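Comparing Hand-Held Grippers on Laundry: Workshop Tips

Home / Workshop / Grippers and Arms

These notes cover choosing and testing a hand-held gripper for cloth work at home. I compared two jaw sets, the Tomach and the Grerkex, over 40 trials each, on the same few garments. I used the Stumasach logger for both so the recordings could be compared side by side. Most of the tips apply to any two-finger gripper with a camera on it.

Start with the edge, not the middle

Jaws close best on a hem, a waistband or a gathered seam. Those places give the fingers two or more layers to hold. On a single layer in the middle of a shirt, both sets slid off more often than they held, and pressing harder only pushed the cloth into the mattress.

Come in flat and low, with the gap between the jaws lined up across the edge. Close slowly. Lift an inch, stop, and look at the grip before going any higher. If only a pinch of thread is in the jaws, put it down and try again.
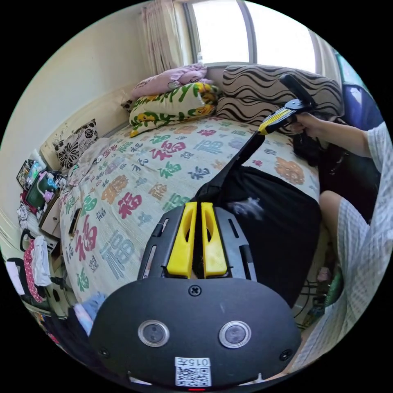 Two grippers on one black garment, with the near jaws at the gathered edge.

When working with a second gripper, agree on who moves first. One holds still while the other pulls. If both pull together, the looser grip goes first and you learn nothing about the tighter one. Keep the two tools at least a hand's width apart at the start of each trial.

Check the fingers before every session

Wipe both fingers with a damp cloth and let them dry. Lint builds up along the inside faces and makes a good jaw look like a bad one. Check the screws while you are there. I lost 10 trials to a loose finger on the Grerkex set and had to run them over.

Look at the lens or sensor covers too. A thumbprint is easy to miss and will soften every picture from that session.

Passing cloth from one tool to the other

Handovers are where the two sets differed most. The Tomach fingers open wider, so they are more forgiving when the cloth is swinging. The Grerkex fingers hold a thin hem better once they have it. For practice, use something dark over a light or printed cover. Black cloth hanging in front of a white quilted bed cover gives a clear outline, and the yellow fingers are easy to find against both. 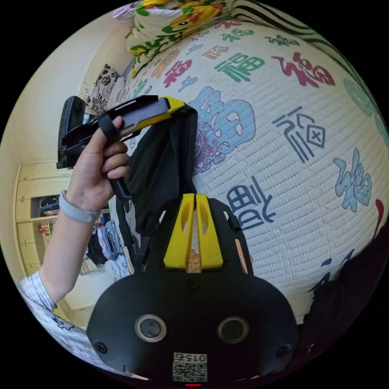
My rule for a handover is that the first tool keeps its grip until the second has been closed for a full second. Count it out loud if you need to. Hold the first tool high and let the cloth drop straight down, so the lower fingers can take it at the tips with very little reaching. A strap over the back of the hand helps on long sessions, and a loose one is better than a tight one. Change hands every 90 minutes or sooner.

Choosing the surface

A bed is a fair test because it gives under the tool. A table is easier and will flatter any gripper. Run both if you have time, but write the results on separate sheets. Pull the cover smooth between trials, and move pillows to the far end.

Busy prints are fine for people and harder for software. The Mwaipopo controller lost the edge of a patterned pillowcase on a patterned cover several times. It did well with plain garments on the same cover.

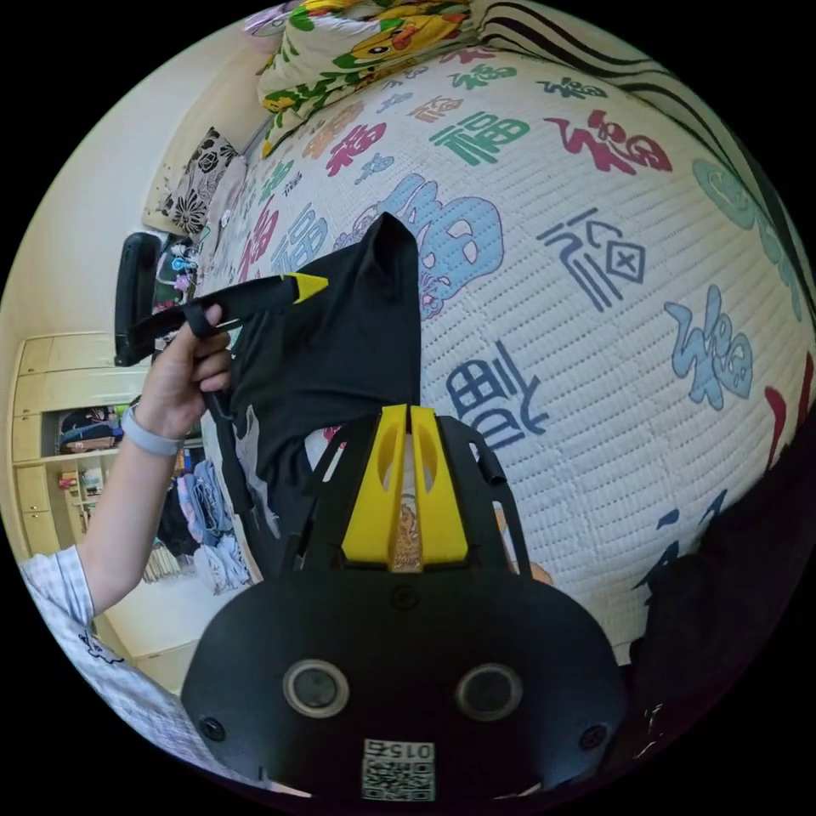
Black garment with one corner raised over the printed cover.

Corners are worth a set of trials of their own. A raised corner is easy to close on from the side and hard from straight above. Score the approach and the grip separately.

Keeping the records straight

Label each tool and put the label number in the file name. Note the garment, the surface and which hand held the tool. My full log runs to 2,129 clips, and the ones without a garment name are of no use to me now.

Charge everything the night before. Store the fingers open so the pads do not take a set.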